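Questions about the winter moth and beetle survey at Punengate

Last updated Dec 18, 2020

What is the survey about?
We want to know how insects pass the cold months in the old orchard at Punengate. Many people think that all insects die in winter. Some do, but others sleep under bark, in dead stems or in the soil, and a few moths even fly and mate in December.

Why do some insects not freeze?
There are two main ways. Certain species fill their body with substances similar to sugar alcohol, so the water inside them stays liquid below the freezing point. Other species allow ice to form, but only between the cells – the cells themselves are protected. A species normally uses one of these ways, although a few can change between them.

Do ladybugs really sleep in groups?
Yes, many kinds do. They gather in cracks, under loose bark or in window frames, and they give off a smell that invites others to the same place. The largest group we have found at Punengate had 193 animals, in one split fence post on the Fusta side.

Can I turn over logs to look for them?
Please do it only with a survey leader. A beetle that wakes up too early uses fat that it needs until spring, and it cannot find food to replace it. If you have moved a log already, put it back with the same side down.
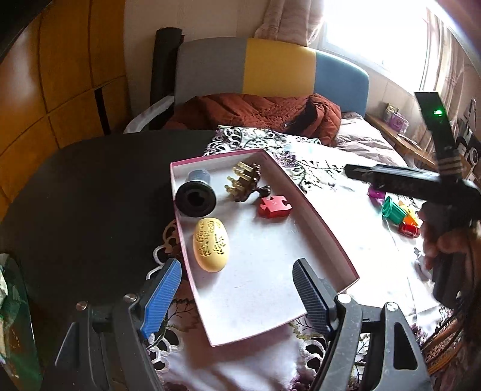
Benmoussa wrote to us that leaving the logs alone is good advice but does not go far enough, and that the fallen leaves should stay also, right up to the trunks. We agree with this. Since last winter we rake only the main path.

Why do I see moths at my porch light in December?
These are probably males of a winter-flying species. The females have very small wings and cannot fly, so they climb up the tree trunk and wait there. The males find them by scent.

How many people can join a walk?
The limit is 16 for each walk. Children under six are welcome to come, but the ground is steep after the Dralomik gate and a stroller will not pass.

How long does a walk take?
Two hours, sometimes a little more. We stop at 20 marked trees and look at the bark with a hand lens.

What should I bring?
Warm shoes, gloves and a flashlight with a red filter if you have one. We can lend you a lens.

Are the walks canceled when it snows?
No, only in strong wind. Snow is a good cover for the insects in the soil, and on mild days you may see springtails jumping on top of it.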